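What the Gripper Doesn't Pick Up

June 30, 2019

I have worked the returns side of the Ludport library for longer than I want to print here, and since May I have been asked the same thing at the desk, at the dentist, at my sister's kitchen table. Are the robots taking your job. Short answer, no. Longer answer, they are taking the parts of it I used to think with.

Quick background for anyone who skipped the last newsletter. The library signed with a company called Grokex. Grokex makes an arm that is supposed to sort returns, clear tables, put the odds and ends back in the right bin. To teach the arm they need people doing the job first, with a gripper in the hand, over and over. The people are us. Two fingers, a squeeze handle, a camera. You pick up the thing, you put down the thing. 400 pickups is the target for a week. Four of us on the rota, two to a shift.

And the first week was fun. I will say that plainly becuase my coworkers will read this. It was a change from the desk, it was paid at the same rate, and there is something satisfying about getting a card up off a smooth table with two stiff fingers.

Then you get home and your hand feels like someone else's.

What bothers me is the order of things. We were told in a meeting that the arm would take the "repetitive" work. Fine. But right now, this minute, the most repetitive work in the building is teaching the arm. I used to clear a table in one pass, both hands, thinking about lunch. Now I clear it one object at a time so a machine can learn to clear it one object at a time. Maybe that ends in the fall. Maybe there's a new list of objects in the fall.

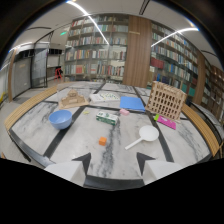
The marble table at Ludport, set for pickups. Bowl, paddle, cube, boxes, the two building models on either side.

Look at how much of a library job is on a table like that and how little of it is lifting. The lattice model – you have to decide where on it you dare to hold. A flat folder on stone, you slide it to the edge first, any kid knows that. Somebody leaves a small carton behind and you make a call. Trash or treasure. Does it go in lost and found or does it go back to the craft shelf. The gripper records where my hand went. It does not record why I stood there for a second first, and that second is the job.

I said this to the person Grokex sends over and got a polite answer, which was that judgment comes in a later phase. OK. Who is judging until then? We are, on top of the pickups, in the same hours. Nothing came off the schedule to make room. The desk still needs someone on it and the holds still have to be pulled. The evening story group still wants the chairs moved and I have yet to see a gripper that moves a chair.

I want to be fair. There are people on our staff with bad backs and bad wrists who have been bending over the return bins for years, and if an arm does the bending, good. I'd vote for that tomorrow. The Farouk branch has had a sorting belt behind the wall for a while now and the staff there like it. They don't miss the bins. They got to spend the time out on the floor with people, and that was written down, in the agreement, before the belt was switched on. It matters that it was written down.

Ours isn't. Ours says the hours saved will be "reviewed." I have been around long enough to know what a review is. At Felari, where my cousin packs lamps, hours were reviewed and 37 people went to part time. Same wage per hour, everybody was told, as if that was the question.

So what do I want. Put the pickup sessions on the schedule as work, with a name and a limit, and breaks for the hand. Let the people who do the pickups choose what goes on the table, we know what gets left in this building better then any supplier does. And write down now where the saved hours go. If they go to the floor, to the kids' section, to being open on a Sunday like today, I will squeeze that handle all summer.

If they go nowhere, then we trained our replacement and didn't even get to pick the objects.

Board meets next month. It's open to the public. Come sit in the back, ask about the hours.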